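Mernari 활동 카드 모음

유아 및 초등 저학년용 소근육 활동을 기술한 텍스트 데이터셋의 데이터 카드. 현재 배포본은 5월판이며, 이전 배포본과 필드 이름이 일부 다르다(변경 사항 참조).

관리: Tyyne Keskinen, Aslak Åberg
배포: Wudik 자료실

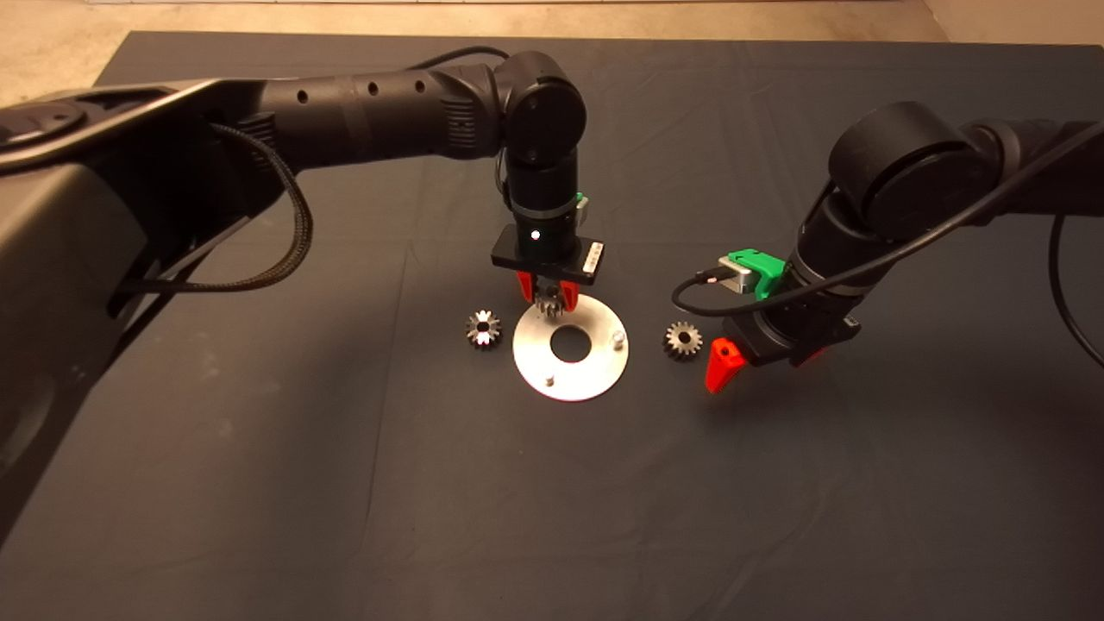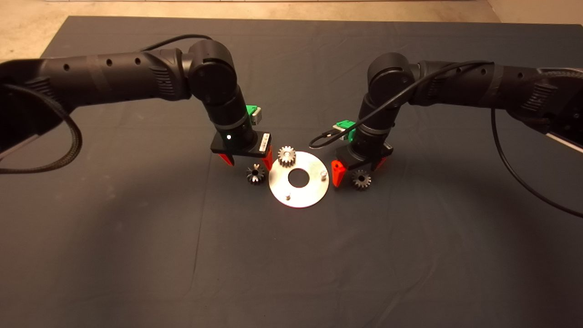
그림 1, 2. 어두운 회색 천을 덮은 작업대와 양쪽의 검은색 로봇 팔.

1. 개요

활동 카드 748건을 수록한다. 카드 한 건은 활동 하나에 해당하며 준비물, 진행 순서, 권장 연령, 주된 손동작으로 구성된다. 원문은 방과후 교실과 가정용 활동지에서 수집한 뒤 한국어로 다시 작성하였다. 아동의 이름, 작품 사진, 관찰 기록은 수록 대상이 아니다.

2. 파일 구성

cards.csv: 활동 카드 본문. UTF-8, 쉼표 구분, 첫 행은 필드 이름
materials.csv: 준비물 표준 명칭과 이칭 대조표
motions.csv: 손동작 분류 코드 29종과 정의
split.txt: 학습용 및 평가용 구분. 평가용은 100건

3. 필드

card_id: 카드 고유 번호. 삭제된 번호는 재사용하지 않는다.
title: 활동 이름. 30자를 넘지 않는다.
age_min, age_max: 권장 연령의 하한과 상한(만 나이, 정수).
materials: 준비물 코드. 세미콜론으로 구분한다.
motion_main: 주된 손동작 코드. 반드시 한 개.
motion_sub: 보조 손동작 코드. 없으면 빈칸.
steps: 진행 순서. 단계마다 줄바꿈 문자로 나눈다.
small_parts: 삼킬 수 있는 크기의 준비물 포함 여부. 0 또는 1.
supervision: 보호자 동석 수준. 0, 1, 2.
source_type: 원문 유형. home 또는 class.

4. 손동작 분류

상위 범주는 집기, 끼우기, 꿰기, 자르기, 돌리기, 누르기, 접기이다. 세부 코드는 손가락 사용 방식에 따라 나뉜다. 예를 들어 빨래집게 활동은 '집기-세 손가락'으로, 단추 활동은 '끼우기-양손'으로 표기한다. 양손의 역할이 다른 활동은 우세손의 동작을 motion_main에 적고 반대쪽 손의 동작을 motion_sub에 적는다. 가위 활동에서 종이를 잡아 돌리는 손이 여기에 해당한다.

5. 작성 및 검수

초안은 Minttu Pitkänen과 Tuulikki Juntunen이 나누어 작성하고 서로 교차 검수하였다. 손동작 코드가 일치하지 않은 카드는 Aslak Åberg가 최종 판정하였다. 판정 사유는 배포본에 포함되지 않는다. steps 필드는 2000자를 상한으로 하며, 초과하는 카드는 둘로 나누고 제목 끝에 (가), (나)를 붙였다.

6. 알려진 문제

권장 연령은 원문 표기를 따른 값으로, 발달 검사 기준과 대조하지 않았다.
왼손잡이용 가위가 필요한 활동이 별도로 표시되어 있지 않다.
점토와 밀가루 반죽이 같은 코드로 묶인 카드가 남아 있다. 알레르기 확인 용도로 materials 필드를 사용하지 말 것.
계절 활동은 겨울에 치우쳐 있다.
(가), (나)로 나뉜 카드가 학습용과 평가용에 따로 들어간 경우가 있다. 다음 판에서 수정 예정.

7. 사용 범위

활동 검색, 분류 모델 학습, 수업 계획 보조에 사용할 수 있다. 개별 아동의 발달 수준 판정이나 치료 계획 수립에는 적합하지 않다. small_parts 값이 0인 카드라도 실제 준비물의 크기는 사용 전에 직접 확인해야 한다.

8. 변경 사항(5월판)

age 필드를 age_min과 age_max로 분리
supervision 필드 추가
중복 카드 삭제, card_id는 결번 처리
Mendedard 형식 내보내기 지원 중단

9. 오류 신고

card_id, 필드 이름, 제안하는 값을 적어 Wudik 자료실 신고 양식으로 제출한다. 접수된 신고는 매주 목요일에 Reginald Wojcik이 분류한다. 새 카드 제안은 별도 양식을 사용하며, 기존 카드와 준비물만 다른 활동은 받지 않는다.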